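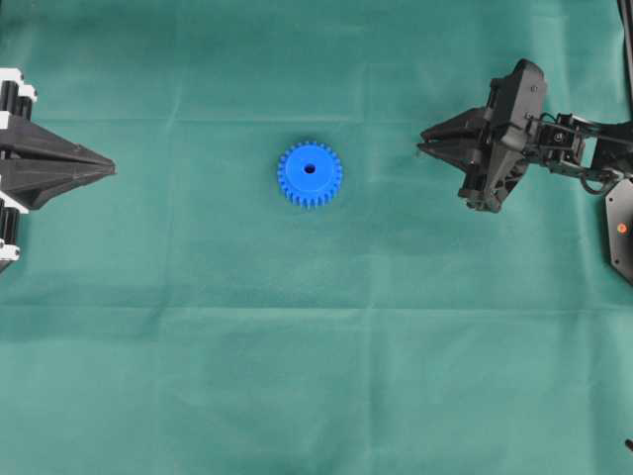 Workshop Diary, Fletlow Technical Centre
Entry for May 2019

The quarterly question from the board was put to the workshop again this morning: can any part of the sorting and kitting work at the Damgaard store be given to machines before the new financial year? I was asked to keep a daily record while the matter is under review, and this entry continues it.

The morning was given to correspondence. The store at Damgaard holds 3,224 separate part numbers, of which 322 are plastic gears of one kind or another. These are at present picked by hand, checked by eye and placed in trays for the assembly benches. Hinata Minami has supplied a list of the 13 part numbers that are asked for most often, and it was agreed that the trial should be confined to these. I have written to Plesitz to confirm the change, as their original proposal covered the whole store and was priced accordingly.

The household side of the review was also raised. Kiler have asked whether the same equipment could in time fold tea towels, empty a dishwasher and put cutlery away. My reply was that the workshop has no evidence on which to base an answer. A gear keeps its shape when it is held. A tea towel does not, and a wet plate is a different matter again. I should not wish the board to read a good result with plastic parts as a promise about kitchens.

Work at the bench was limited to single gears, laid flat on the green cloth with nothing else near them. Þröstur Bergmann set out the conditions in writing beforehand and these are filed with the trial papers. He takes the view that a part lying on its own is the proper place to begin, and that the mixed tray, which is what our pickers deal with all day, ought to be left until the autumn. I agree with him as to the order of work, though I have asked him to note plainly in his report that the easier task is the one being attempted.

We discussed the grip at some length. A gear may be taken by the rim or across the face, and the assembly benches have always preferred the rim, so that the teeth can be looked at before fitting. The gripper held the blue gear with one pointed finger over the face and the other finger against the side. Hinata Minami asked whether a part held in this manner could be passed straight to a fixture without being put down and taken up again. The point was left open. 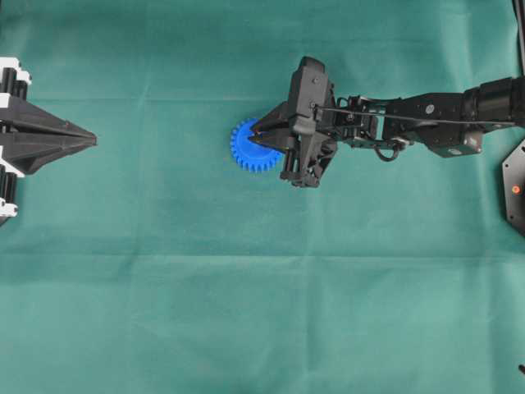
Matters carried forward

The price from Plesitz is to be revised to cover the shorter list. Damgaard are to be asked for 500 gears from ordinary stock, including worn returns, so that later trials do not rest on new parts alone. Þröstur Bergmann will draft a method for the mixed tray and send it to me before October.

No recommendation has been made on staffing, and I have told the pickers so in person. A reply to Kiler went out with the afternoon post. The lamp over the second bench has again been reported as faulty.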